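About Zonico

Zonico is a workshop of 22 people with one question: can a machine do the chores yet? Mostly, no. We have been asking since April, when Lorne Lachance got tired of sorting parts at the Beaudoin bench and decided something else should do it.

Our two arms, Ornen and Cendance, practise small jobs all day. Pick up a block, put it down, try again - a toddler's morning, with a larger electricity bill. 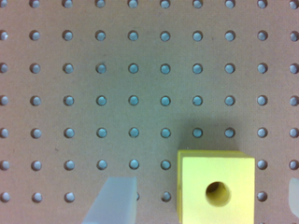
Yellow block on the pegboard, between the gripper fingers.

Laundry is further off. We gave Ornen 20 socks and have agreed not to discuss it. Shop-floor sorting looks more hopeful, and we take on trial jobs from local firms who don't mind waiting.

Visitors are welcome at the workshop. Bring a chore.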